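**Subject: Re: Orura picking kit — evaluation terms and trial loan**

To the members of the Loldale automation list:

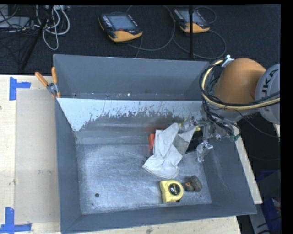 What does the trial loan of the Orura kit cover? The loan covers the gripper, the control software and remote support for 90 days. The arm, the bin and the table remain the responsibility of the borrowing site.

Several members have written with similar questions, and I am answering them together. Ruth Oakley's message is quoted in part below.

> On Nov 30, 2019, Ruth Oakley wrote:
>
> Our department is considering the kit for picking mixed items from a deep bin. We have a KUKA arm in service and would prefer to keep it. Before I submit a request, I would like to know:
>
> - whether the kit is limited to rigid parts
> - whether we may use our own test items
> - what we would be charged if we keep the kit after the loan ends
>
> I would also be grateful for a word on setup time. Elango Pinto was told two different things.

On the first point, the kit is offered for mixed contents, and cloth is included in the terms. Our own review places a crumpled white cloth in the same compartment as a tape measure, with the gripper working from above on a KUKA arm. Cloth is scored separately from rigid items in our report, and sites are asked to keep the two sets of results apart.

On the second point, sites may use their own items. Please send the list to Bhavana Mudaliar before the first session. Items heavier than the limit stated in the loan form will be declined — the form has been corrected, and the earlier copy should be discarded.

The purchase price after a loan is $3,159, with the software license included for the first year. Renewal is billed separately through Akar. A site that returns the kit pays only the shipping charge.

As to setup, the supplier allows seven working hours for an arm that is already mounted and wired. Mr. Pinto's longer figure applied to a new installation, including the table.

Requests for the next round will be accepted through the end of January. Kindly state the arm model, the inside depth of the bin and the name of the person who will sign for the equipment.

Divya Fernandes
Equipment Review Office, Loldale

cc: Wendy Stockdale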